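**Wurnmont puts reusable cups on the table for November**

Wurnmont, the tableware firm, is bringing out a plain plastic tumbler for canteens, school halls and village events. It is called the Tatititz and comes in light blue, pink and lime green. It goes on sale in November through the catering wholesaler Santoro.

The tumbler is tall and tapers slightly towards the base, with a rolled rim. It has no handle and no pattern. Customers can order one colour or a mix, in boxes of 50. 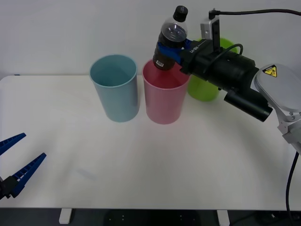 *Tatititz tumblers in light blue, pink and lime green, with a bottle held over the pink one.*

Sirkka Vuorinen, who runs the Wurnmont range, said the colours came from talking to people who lay out drinks for large groups.

"They wanted to tell one table's cups from the next without writing on them," she said. "We had a longer list of colours at first. These were the ones people asked for again."

The tumbler is wide enough to take a small drinks bottle standing up. Several of the kitchens that tried early samples used it this way, setting a bottle in a cup at each place before guests came in. Wurnmont has kept the width the same for the finished product.

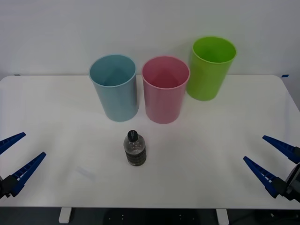 Samples went to 68 kitchens over the spring and summer. Wurnmont received 273 comment cards back, most of them on size, stacking and washing. The rim was made a little thicker as a result, and the base was changed so that stacked cups come apart more easily.

"The first ones stuck together," said Vuorinen. "A kitchen in a hurry can't be doing with that, so we went back to the mould."

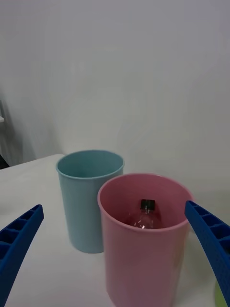 The tumblers will be made at the Dastska works, where Wurnmont already makes its plates and serving bowls. They can go in a commercial dishwasher, top or bottom rack. Each box carries a 2-year guarantee against cracking in normal use, and odd cups can be replaced singly in any of the three colours.

Santoro is taking advance orders now. Sample packs with one cup of each colour are free to schools and registered charities, and can be asked for through the Wurnmont sales desk.

**Notes to editors**

Wurnmont makes tableware for catering and public buildings. Further pictures and a price list are available from the press office on request. Sirkka Vuorinen is available for interview in the mornings.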